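Ticket 2237: Everything looks yellow on the left-hand monitor
Opened by: Annick McIntyre
Assigned to: Henok Berhe
Opened: July 20, 2026
Status: Solved, waiting on one follow-up

Annick McIntyre wrote:

Hello Henok, and I'm sorry to land this on you first thing. My left monitor (the older Hovland, the one that used to be on Florence's desk) has gone yellow. It's a soft sort of yellow, like paper that has been left in a window, and I spent a good part of the morning thinking it was my eyes. Then I dragged the Brasa brochure across to the right-hand monitor and the page went white again, so it's the screen and I can stop worrying about the eye doctor.

It was fine when I left on Friday. I haven't changed any settings that I know of, although I did dust back there and I may have bumped something. I have turned it off and on, and I have wiggled the cable, very gently, as you showed me last time.

Henok Berhe wrote:

Good morning Annick! No need to be sorry, and thank you for trying it on the other screen first — that saves me a good deal of guessing. Could you check two things before I come up?

1. Open the display settings on the computer and see whether night light is on. It's per computer and it usually turns both screens yellow, so I don't expect it, but it's quick to look.
2. Press the small button under the right corner of the Hovland and read me what it says next to Color Temperature and Brightness.

Annick McIntyre wrote:

Night light is off. Color Temperature says User, and under that Red is 90, Green is 90 and Blue is 61. Brightness is 75. I didn't touch the blue, I promise, but then I don't know what it was before. Florence stopped by and says she always kept it on Warm when it was hers because of her headaches, so perhaps that has something to do with it?

Florence Fehr wrote:

Just to confirm, I did use Warm, but I put it back to Normal when I handed it over. I never went into the separate colors. It did once change by itself after a power cut in November, and Solange fixed it, though I was at lunch and couldn't tell you what she did.

Henok Berhe wrote:

Thank you both. Blue at 61 would do it. I came up to Room 113 after lunch and here is the log, so that whoever gets the next one of these has something to go on.

Step 1. Swapped the video cables between the two monitors. The yellow stayed on the Hovland, so the cable and the computer are fine.

Step 2. Set Blue to 90 by hand. Much better, but still a touch warm next to the right-hand screen.

Step 3. Did a full reset from the monitor's own menu (Menu, System, Reset All, Yes). It asks twice, and the screen goes black for a moment between the two, so please don't unplug it there.

Step 4. Picked Normal, then opened the color profile list on the computer. There was an old profile called Durnum_print still set as the default for this one screen. Removed it and chose the standard one.

Step 5. Looked at things with plenty of pale color in them on both monitors, side by side: an empty document and the brochure cover.

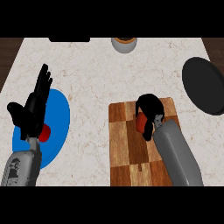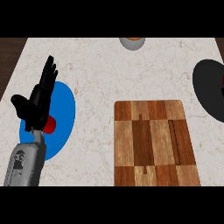 White marble with tan and brown veining in both of these.

Step 6. Locked the menu buttons. To unlock them, hold the Menu button down for ten seconds. Annick, you can dust as much as you like now!

Annick McIntyre wrote:

Oh, that's lovely, my whites are white again. Thank you for coming all the way up. I'm keeping the ten seconds on a sticky note. Could you ask Solange whether she still needs that Durnum profile for anything? I would hate for her to go looking for it.

Solange Leclerc wrote:

I don't need it on that computer, thank you for asking. It was for the print run we did with Amrit Marchand, and he has his own copy. After the power cut I picked it from the list to get rid of a pink tint and meant to come back and take it off again. My apologies to everyone's eyes.

Henok Berhe wrote:

No harm done. I'll leave the ticket open until Friday in case the blue drops again. If it does, Annick, please write down the three numbers before you change anything and add them here.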